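Closing the Gap Between the Camera and the Grip

How a software group at Vumesis rebuilt its control stack around the view from the wrist
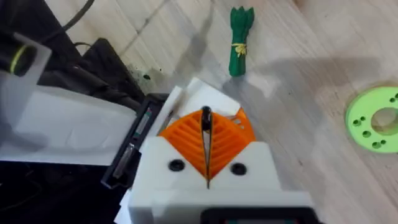
RUSTPORT, Sunday, July 5, 2020

The bundle of toy asparagus is green, bound at the middle with a yellow band, and small enough to be lost against a cluttered table. Software that must pick it up has to settle several questions first. It must decide which patch of color is the object, how far away the object stands, and whether the orange fingers in the lower part of the view will meet it squarely or push it over.

At the Vumesis laboratory in Rustport, those questions are handled by a program called Flona. The program takes pictures from a camera at the robot's wrist, estimates the position of the target, plans a short motion, and then looks again. Its developers describe it as a modest piece of engineering. Most of the work of the past year has gone into the timing of messages and the handling of errors, with comparatively little spent on the recognition of objects.

The first version of Flona, completed in April of last year, planned the whole approach from one picture. The arm then carried out the plan without further checking. When the estimate was good, the grasp succeeded. When the estimate was off by the width of a finger, the arm continued to the wrong place with full confidence, and the operator learned of the mistake only when the fingers closed.

The present version divides the approach into short segments. At the end of each, the planner receives a fresh estimate and may correct the path or abandon it. A complete cycle is allowed 300 milliseconds. If perception has not replied in that time, the controller holds the arm still and records the delay. This rule was unpopular at first, as it made the robot look hesitant, but the records it produced led directly to the discovery of a fault in the way images were queued. Old pictures had been waiting behind one another, and the planner had at times been steering by a view that was no longer current.

A camera at the wrist brings difficulties of its own. The gripper is always in view, and its ribbed fingers hide part of the table at the moment when a clear view matters most. Shadows from the arm fall across the wood and move as it moves. Flona therefore keeps a mask of the gripper, which is subtracted before any search for objects begins. The mask must be made again whenever a bracket is shifted or a finger is replaced. A tool for that purpose was added this spring, and it has reduced a long afternoon of hand editing to a few minutes.

Other items on the table are treated with equal care. A lime-green ring, flat and pierced with small holes, lies to the right of the asparagus. An early color filter grouped the two together and placed the target in the bare wood between them. The filter has been retired in favor of a method that weighs outline and color jointly — a change that also made the system less sensitive to the light in the room.

Testing is carried out against a library of 1706 recorded approaches. Each proposed change to the software is run through 900 of them overnight, and the remainder are held back for use before a release. A change that improves the average result but introduces a new kind of failure is returned to its author. The laboratory regards this as the most useful policy it has adopted.

The planner itself was drawn from Damgaard, an older in-house package written for fixed cameras. Much of it has been kept. Its collision checks remain sound, and its file formats are familiar to everyone in the building. What has been replaced is the assumption that the world stays still after the first look, and removing it required changes in 2 places where the developers had expected far more.

Work for the remainder of the summer concerns the last part of the approach, when the target passes between the fingers and can no longer be seen well. Flona now relies on its final good estimate for that distance. The group is preparing a version that also reads the load on the gripper motor, so that contact on one side can be recognized and the wrist adjusted before the fingers close. The first trials will use the same table and a slower arm speed.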